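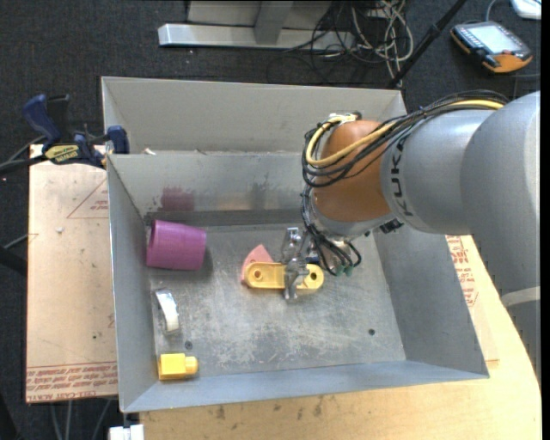

## Rallis v Fivthorpe Borough: where the claim stands

**1/** Vasiliki Rallis has filed a civil claim against the borough over her brother's death in custody at Edville police station in September. It runs to 651 paragraphs.

**2/** Two defendants are named: the borough and the custody sergeant, Tormod Bråten. The claim pleads negligence and a breach of the right to life.

**3/** The central point is the observation log. The family's solicitor, Jovita Contreras, says checks were due every half hour and that almost five hours have no entry.

**4/** The borough denies liability. Its defence relies on the inquest being unfinished — it wants the civil case stayed until the coroner reports.

**5/** A stay is at the judge's discretion. Contreras will oppose it and has asked for early disclosure of the log and the corridor footage.

**6/** The stay application is listed for 23rd December, Court 2. I'll post the order when it's sealed.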